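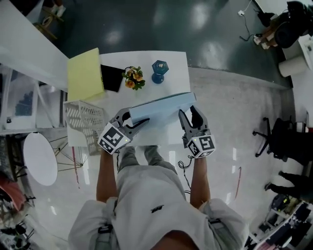

# Clearing and resetting a small desk

Updated 22 May 2022. Shorter than the old version, which went on a bit.

Works for any plain table you use as a desk. No drawers, no hutch, just a top with stuff on it. If yours has drawers do those another day or you'll be at it until dinner.

## What you need

- a damp cloth and a dry one
- one open basket or desk organizer, plastic is fine
- a couple of flat folders, different colors
- a bag for trash and recycling
- somewhere to put things down that isn't the desk. Countertop, side table, floor if it's clean

That's it. Don't go shopping first. I bought a Ritell drawer set in March before measuring anything and it still has the stickers on.

## 1. Pull out the trash

Receipts, wrappers, dead pens, sticky notes that don't stick. Test the pens on the back of an envelope, two seconds each. Anything that skips goes.

Don't read the mail yet. Mail goes in a stack, face down if you're the type who gets sucked in.

## 2. Flat things first

Folders, notebooks, loose paper, anything that lies flat. They take up the most room and everything else ends up sitting on them, so once they're squared up you can see how much table you have.

One folder at a time:

1. Bring it to the front edge, where you're standing.
2. Empty it completely.
3. Split the paper into keep, act on, recycle.
4. Keep goes back in. Act on goes in a second folder, a different color.
5. Close it and set it aside before you touch the next one.

Step 5 matters more than it sounds. Two open folders next to each other and the pages will swap, I've filed a warranty in with school forms that way and didn't find it for months.

Light colors are good for the folder you use daily. Light blue, pale yellow, whatever, you can spot them under a pile. Black pouches and card holders vanish on a dark desk and are fine on a white one.

If a folder is hanging over the side of the table, move it now. You'll catch it with your hip otherwise.

## 3. Decide where the flat stuff lives

Two ways.

**Lying down.** A stack at the back corner, biggest on the bottom. Easy, looks tidy, but you have to lift things to get at the one you want. Ok for up to four.

**Standing up.** In a magazine file or a stiff basket. Better if you're in and out of them all day. Needs something heavy-ish at the end or they slump.

I do lying down at home. At the Reinholz office we did standing up, as there were 106 folders and no other way. Cheap thin folders bend when they stand, so if yours are floppy go with the stack.

Line the stack up with the edges of the table, not on the diagonal. A crooked stack makes the whole desk look like you gave up halfway.

## 4. The basket

Small loose stuff goes in the basket. Tape, clips, scissors, charger, eraser, lip balm.

The kind with cutouts in the sides is handy — you can see what's in there without digging. Downside is paper clips fall through if the holes are big. Put clips in a little tin or a jar lid first, then the tin in the basket.

Where it goes: same side as the hand you *don't* write with. Sounds backward. But your writing hand is busy and the other one does the fetching. Try it for a day and switch if you hate it.

Don't fill it past the rim. When it's full take something out, don't get a second basket. Second basket is how the mess comes back.

## 5. Containers with lids

Open every one. Really. Old batteries, foreign coins, one earring.

Lidded container = things you need once a week or less. If you're opening it every day, that stuff belongs in the basket. Keep it toward the back so your sleeve doesn't get it.

Pretty ones can stay out. Ugly ones go on the shelf. No other rule here.

## 6. Flowers or a plant

One. Small pot, far end of the table, between the other things at the back so it isn't the first thing you knock.

Real plant: saucer underneath, and water it at the sink and not on the desk. Fake flowers: dust with a dry soft brush, a wet cloth just pushes the dust into the petals and they go gray.

Orange or red flowers look good on a white desk. On a wood one I'd go for mostly green.

## 7. Wipe

Should have been able to do this earlier but there's never anywhere to put things, so do it in halves.

Slide everything to the left, wipe the right. Dry it. Slide everything back, wipe the left. Damp cloth, a drop of dish soap if there are mug rings. For ink on a white top try rubbing alcohol on a cotton ball, test a corner first, some finishes go dull.

Dry properly before the folders go down. They pick up damp and the bottom one warps.

## 8. Put it back

Back edge, left to right:

- flat folders and notebook
- pouch or card holder
- plant or flowers
- lidded container

Basket on the side, about halfway down. Front half of the table stays bare, that's where you work. Flip it all if you're left handed.

Sit down and reach for each thing. If you have to stand for something you use every day, move it closer.

## Keeping it like that

At the end of the day: folders closed, basket stuff in basket, cup to the kitchen. Takes less time than teh kettle.

Act-on folder gets opened once a week. If somethings been in there three weeks either do it or recycle it.

## Few questions I get

**Is a big organizer better?** No. I had the tall Rurkis one with all the slots and filled every slot with junk.

**What about cables?** Clip them to the back leg of the table. A cord lying across the top will drag your papers every time you move it.

**How much paper is too much?** One folder takes a lot less than people think. A pack of 500 sheets is already a thick brick, and I had almost 2000 loose pages across the desk and shelf when I started. Scanned the ones I might need and recycled the rest.

**Shared desk?** A folder color each and one basket between you. Agree on the basket first.

Shelf page is next, once I've finished the one in the hall at Trarkarham.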